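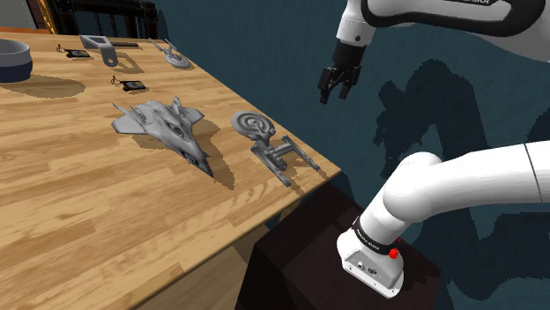

Teaching a robot arm with gray toys

556 shares
27 comments

The group at Zulent that collects training examples for robot arms works in a small office in Dreltden. The lead, who asked to be identified by her job only, has run the collecting for three years. Her team does most of it in simulation, using an in-house program called Grimholm. We spoke on a Tuesday, early in the afternoon, while two operators were in the middle of a session.

She starts with what an example is. "It's one attempt at one task, from start to finish. We save what the cameras see, where the joints are, and what the operator told the arm to do. Then we reset the table and go again."

The task that week was picking up model spacecraft and setting them down somewhere else on a wooden table. The models are plain gray. I asked if color would help.

"We took the color off on purpose for this set," she said. "We had an older set with bright blocks, and the policy got very good at finding red. Then you give it something gray and it reaches for the wrong place. So now a share of our objects have no paint at all, and it has to use the shape."

Shape is the hard part with a starship. The saucer is wide and flat, and the long engine pieces are narrow. An operator can go for either, or for the hull between them. She doesn't tell them which to choose.

"If I write one grasp into the instructions, I get one grasp," she said. "I would like to see several. I only ask that they commit. What hurts us is the attempt where someone goes halfway to one spot, changes their mind, and drifts over to another. The model learns the drifting too."

Each operator records up to 72 attempts in a shift. Every one gets looked at by a second person before it goes into the set. Some are thrown out for long pauses, some for a bad reset, and a few when the physics does something odd and an object slides off on its own. Missed grasps are a separate matter.

"We used to delete the misses," she said. "Now we keep them if the operator recovers. Miss, back off, try again, get it. Those are useful. The arm is going to miss when it runs by itself, and it should have seen what to do next."

The views come from more than one place. Some cover the table and the arm, and another is close in, with the fingers at the bottom of the picture. She pulled up a few on her monitor. In the close view the shadows have stepped, blocky edges, and I asked if that bothered her.

"A little. We can render them smoother, but it slows everything down. For this set I would take more attempts over nicer shadows. On the next one I may go the other way."

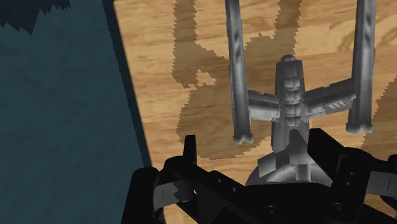
One of the operators said that the close view was the one to trust at the end of a reach, and that the wide view was only good for getting near the object. It took the operator 50 practice attempts, none of them saved, to stop looking back and forth between the two. The same operator said new people should be made to do resets for a day before they touch the controls.

The lead agreed with the part about resets. The program moves the objects to new places after each attempt, but it sometimes puts two of them so close together that the fingers can't fit. Someone has to catch that. They also change the clutter, so the thing to be picked up is seldom alone on the table.

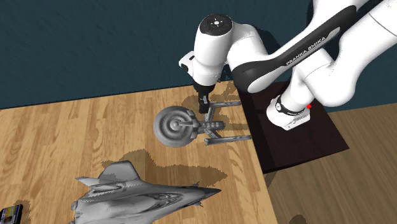

Gripper above a starship model, fighter jet in the foreground.

I asked how she knows when a set is finished. She said she trains on what they have, runs it, and looks at where it fails. If the failures are all in one corner of the table, they go and collect in that corner.

"People want a number from me, and I don't have a good one," she said. "I've had small sets that worked and big ones that didn't. The big ones were usually the same attempt over and over."

The next job is to repeat part of the work on a real arm. That will happen at the Queiroz building across town, where there is more floor space, and it is planned for December. She expects it to go slower. Resets will be done by hand there, and the models will have to be printed first.

"We've asked for gray," she said.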